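Wijesinghe Catering Supply: the bar packing line, before and after the arm

Gallery

This page follows the change to the bar packing area at our Kalley depot. It covers the planning, the trial and the work as it is now done. Pictures and notes were put together by Meinir James, who runs the afternoon shift.

Background

The depot packs wine, glassware and linen for weddings, conferences and private dinners. Until this year every bottle was lifted by hand, from the carton to the bench and from the bench to the event crate. On a Saturday in January that is a lot of lifting. Three people did most of it, and two of them had been on light duties with sore wrists at one time or another.

Management looked at a conveyor first. It would have handled full cartons well enough, but our orders are mixed. A crate might need reds, a few whites, one bottle of port and a box of corkscrews. The conveyor quote went in the drawer and we asked Vamement to look at a single arm at the end of the bench.

What the staff asked for

We held a meeting before anything was ordered. Most of the questions were about hours. The answer given was that nobody would lose shifts during the trial, and the roster was put up on the lunchroom wall so people could check it. The other questions were practical. Who stops it if a bottle slips? Who cleans up? Can we work next to it, or do we have to stand behind a line?

The arm stops from a button at either end of the bench, and anyone can press it without asking a supervisor. There is a yellow line on the floor. You stay behind it while the arm is moving and step over when the light is green.

How jobs have changed

Packers now spend more time checking orders and less time lifting. Each person on the bench did 16 hours of training, split over several mornings. Some liked it and some found it slow going, mainly the parts on the screen. Two packers have moved across to setting up jobs, which pays at a higher grade. The glassware is still wrapped by hand and there is no plan to change that.

The noise is different too. People used to talk across the bench all afternoon. With the checking work you have to concentrate more, and a few of the crew have said they miss the chat. We have moved the tea break so that everyone takes it together.

Practising on the computer

New bottle shapes are tried in simulation before they go near the bench. Salard supplied the software and the stock room sets, which include kitchens and home bars as well as a warehouse. Meinir and one of the packers go through the pictures from each run and mark any grip they don't like the look of. The packers' comments go back to Vamement with the job number.
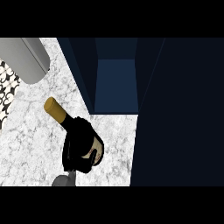

Simulated run on a marble benchtop. The black gripper has its fingers around the body of a dark wine bottle, with one finger across the label.

Labels are a sore point with our customers, so the packers look closely at where the fingers sit. A scuffed label on a good bottle means a phone call the next day. The crew asked for label position to be added to the check sheet, and it is now item 19.

Still to sort out

The colour of the status light is hard to see from the loading dock in the afternoon sun. A second light has been ordered. We also need a better spot for the cleaning trolley, which is parked on the yellow line more often than it should be.

If you work at the depot and want to try the simulation yourself, see Meinir at the start of the afternoon shift.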